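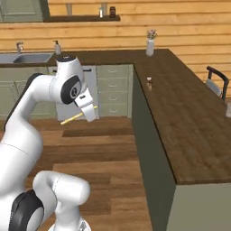 Estela Bustos told us early on that she would happily give up the fetching and the putting away, but that she wanted to keep the talking, and that if we wrote down only one thing from our visit it should be that. We wrote down a good deal more, as you'll see, but her remark stayed on the whiteboard all through October and we kept coming back to it.

Our project looks at the staff kitchen at Vollport, where a crew of 9 looks after meals and coffee for the people in the building, and where the management is thinking of bringing in a robot arm for small jobs (opening cabinets, moving little things along the counter, that sort of work). No arm has been bought yet. We tried out the tasks in a simulated kitchen, and in between we sat down with the crew and asked what they thought would change for them. They were wonderfully patient with us, and we drank far too much of their coffee!

What the crew told us

The early shift starts at 6 in the morning, and the first hour is nearly all opening, reaching and closing. Karim Saliba let two of us follow him through it, and we were surprised by how much of it he does without looking. He talks to people the whole time, and he knows who is new and who would like to be left alone. When we asked him to list his tasks he left out half of what we had just seen him do, so we ended up writing the list ourselves and reading it back to him, and he crossed out a few lines and added the dishwasher filter, which we had missed completely.

We gave the simulated arm only jobs from that list. Cabinets came first, as they are the part the crew complains about most, with all the stretching and bending.
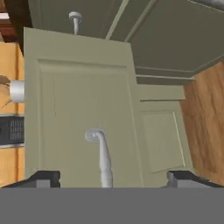 Figure 2. Gripper fingers open below a cabinet door, with the door's curved white handle between them (simulation).

Kohei Kuroda, our supervisor, asked us to think about who would be called over when a door doesn't open. We had left that out of our first plan, I'm a little ashamed to say. Somebody has to notice, stop what they are doing and sort it out, and on the early shift that would be Karim, in the middle of the rush. The crew would want training for it, and they'd want it counted as part of the job and paid that way. 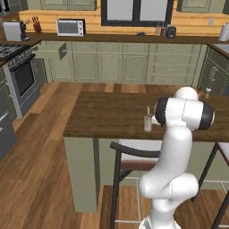 Who decides which tasks go to the arm?
At Vollport the kitchen manager has the final word, but the crew has asked to go over the task list before anything is bought, and we recommend that they get to.

We would have liked to spend time with the late shift too, who clean up and may see the whole thing quite differently. Teodor has their phone list and will pass it on to next term's group, along with our interview notes.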